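Storing Dry Goods in Small Jars

13 June 2024
Issued by the Trallcombe Household Advice Service

Grains, seeds, coarse sugar and ground spices keep best in small closed jars. A paper packet that has been opened and folded over will admit moisture, and it offers little protection against pantry moths. Residents are advised to transfer such goods on the day of purchase.

Wash each jar and its lid in hot soapy water and leave both to dry overnight with the opening facing down. Any dampness left under the rim will cause the contents to cake. Fill the jar to just below the neck and wipe the thread with a dry cloth before closing it. The 325 ml size suits most households. Larger jars are opened too often before they are empty, and the last portion is frequently stale.

Write the name of the product and the date of filling on a strip of paper tape, and place it on the base or the side. Labels on lids are to be avoided, as lids of the same size are easily exchanged during washing. Ground spices should be checked every November and replaced if they have lost their smell. Whole grains may be kept for up to 4 months in a warm kitchen, and longer in a cool pantry.

Sort jars at a cleared table and keep a lined waste bin within reach. Old packets, torn labels and stale contents can then be discarded directly. Fold the bag well over the rim of the bin - a loose bag slips down under the first handful of grain. The bin should be emptied the same evening.

Residents of the Sernora and Fundby buildings are reminded that glass jars go in the glass container and metal lids in the metal container. Jars in good condition may also be left on the exchange shelf at the Bunnag entrance, provided they are clean and have a matching lid.

Lid color is a simple means of telling similar contents apart. Granular foods of a light brown shade look much the same through clear glass or plastic, and a label may face the wrong way on the shelf. Choose two colors and hold to them, such as reddish-brown for one group of goods and beige for the other, as on the four small jars by the bin with the green liner. Record the chosen colors on a card inside the cupboard door.

Last updated: 13 June 2024

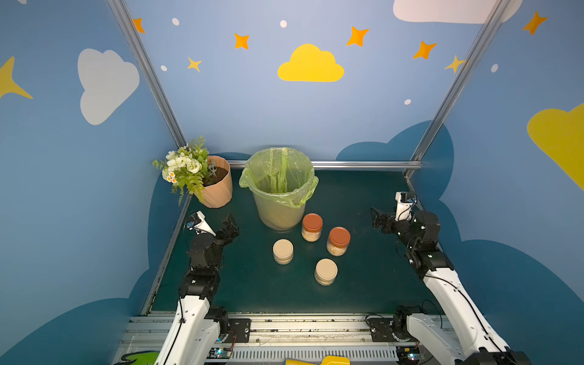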